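The case against the matching bowl set
From the Brinby Kitchen Letter, August
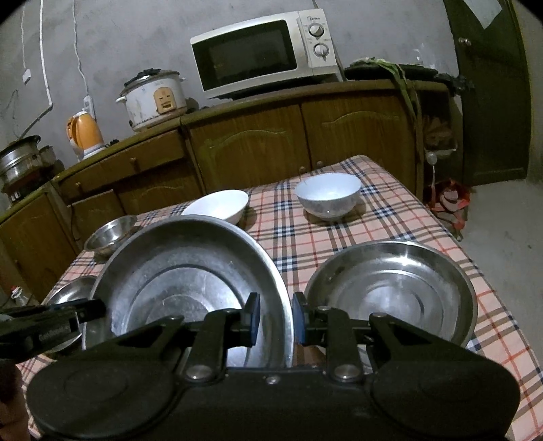 Every year when the winter sales wind down, my inbox fills with the same question: which set of mixing bowls should I buy? The honest reply is that I don't think most of you should buy a set at all. I know how that sounds coming from a newsletter about kitchen gear. But I've spent the better part of a month cooking out of three different sets and a pile of odd bowls, and I came away less convinced by the sets than when I started. Stainless steel takes a beating and keeps going. A big basin with dents in it, like the one tipped up on its edge between those blue tips, is still a basin, and I'd put a salad for a crowd in it tonight. You can't say that for a glass bowl that has met a tiled floor.

The sets I tried came from Tullby, Riedl and Barard. I paid for all three. Nobody sent me anything, and after this goes out I don't suppose anybody will.

Start with the numbers on the box, which is where the trouble usually starts. The Riedl set is sold as a 16 piece set. You picture a tower of bowls. What you get is six bowls, six lids, three grater discs and a rubber ring that goes around the base of the largest bowl to stop it sliding. The ring counts as a piece. I used the grater discs once, on a carrot, and went back to my box grater before I'd finished the carrot.

The lids are a sore point with me. All three makers say theirs are airtight. I filled the middle bowl from each set with water, pressed the lid on, and laid it on its side in the sink. Riedl's held. Tullby's leaked from one spot. Barard's came off altogether, and I was glad I'd used the sink. A lid that only keeps the flies off is fine by me, but a dinner plate will do the same job and you already own the plate.

Then there's size. The biggest bowl in the Barard set holds 4000 mL, according to the sticker. It does, if you fill it to the brim and never plan on moving it. For actual mixing you want a good third of the bowl empty, or the flour ends up down your front. If you make one loaf at a time that's plenty. If you do a double batch of dough, or toss coleslaw for the footy club, you'll wish you had something a good deal bigger, and none of the sets go bigger. They go smaller. Every one of them has a tiny bowl that holds a beaten egg and not much else.

A word on "professional grade", which was on two of the three boxes. I can't find anyone who will tell me what it means. I wrote to both companies and asked. One sent me a link to the page that says "professional grade". The other hasn't written back. The bowls you see in restaurant kitchens are mostly thin, plain and cheap, and they get knocked about until they're no longer round. I wouldn't pay extra for the phrase.

Weight is the one place where I've changed my mind. I used to tell people to buy the heaviest steel they could find. The big Tullby bowl weighs 1186 grams on my scale, and I had it down as the winner before I'd cooked anything in it. After a fortnight I was reaching past it. It's tiring to hold on a tilt while you scrape out batter with the other hand, and it's a nuisance to wash in a small sink. It does stay put when you're whisking. So does a light bowl sitting on a damp tea towel.

Does steel make food taste of metal? Several of you asked. I left lemon dressing in all three overnight, with some in a glass jar for comparison, and had the family taste them without knowing which was which. They couldn't pick them. I wouldn't store anything salty or sour in a metal bowl for days on end, but for an afternoon I wouldn't give it a second thought.

Rust is another matter. The Barard bowls came up with small brown specks along the rolled rim after a few goes through the dishwasher. The specks rubbed off with bicarb and a damp cloth, then came back. The company says to hand wash, in small type on the bottom of the box, under the large type that says dishwasher safe. I'd call that cheeky.

So what would I do with the money? I'd buy one very large, light, wide bowl from a restaurant supply shop, and one middling one. In my part of the world the pair will leave you change from $60, and you can put the change towards a decent whisk. For small jobs, use cereal bowls. Check the op shops as well. Steel bowls turn up there all the time and people pass them over for a few dents, which make no difference to a cake batter. Have a feel around the inside of the rim for sharp spots, give it a proper scrub at home, and leave behind anything with a crack or a seam you can catch a fingernail on.

If you already own a set and you like it, keep it. And if you truly need bowls that nest and have lids that stay on – say you live in a caravan – the Riedl is the one I'd put up with. Wait until it's marked down, and don't let the number of pieces sway you.

Next month I'm looking at salad spinners. I have my doubts about those too. If yours has lasted more than a couple of years, write and tell me which one it is, and whether the cord or the pump gave out first on the one before it. Letters about colanders are still coming in from last time and I will get to them.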